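April, late

Went over to the shared shop after supper. Lamduan Kamolrat had promised me that the two-arm build would be tidying up a seat by the end of the month, and I said I'd believe it when I saw it. I still say so. She has it working on cushions now. The Woleck joints cost more than my first car and the whole thing needs a person standing by with a hand near the switch. We argued over the cable on the right wrist, which I think will snag sooner or later. She thinks I worry like an old man. Well, I am one.
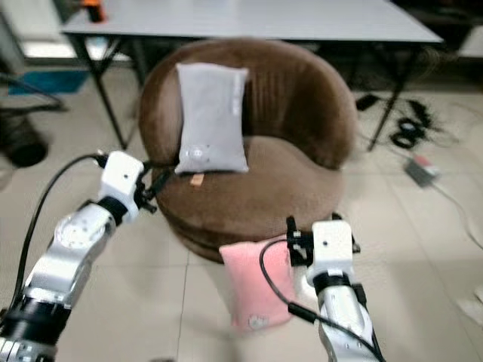
Parts and money

Bought a bag of 149 screws from Grollard because they don't sell them in sensible amounts. I need 2. The new bearings from Gouveia came to 295, shipping included, and I haven't told anyone at home. Lamduan says we'll use them for the wrist. I say we'll use them for a doorstop. Talia, our control program, got another update and now takes longer to start than my coffee maker. The notes that came with it said "better arm handling." Better than what?

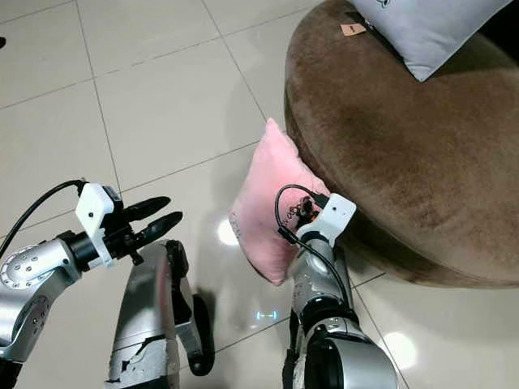 My real trouble with the project is touch. I keep asking how it's supposed to know the difference between holding a thing and shoving it, and I keep getting told that's coming. A kid of three knows. Look at the right gripper pressed flat on the face of the pink cushion, with the cushion up against the brown upholstery, and tell me what it feels. Nothing, as far as I can tell. It has a motor reading and an opinion. Lamduan wants to add pads with sensors in them. I'd spend the money on softer fingers first and see how far that gets us - cheap fix, easy to undo.

I also don't buy that the wrist camera will solve it. She does. We went back and forth until past nine and I ended up agreeing to a trial

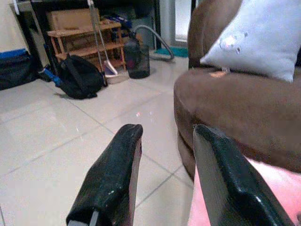
on the condition that I get to write down the misses as well as the hits. She keeps a list of good runs on her phone and I have never seen a bad one on it. Mine will be on paper.

Must bring the small hex keys next time, and my own tea.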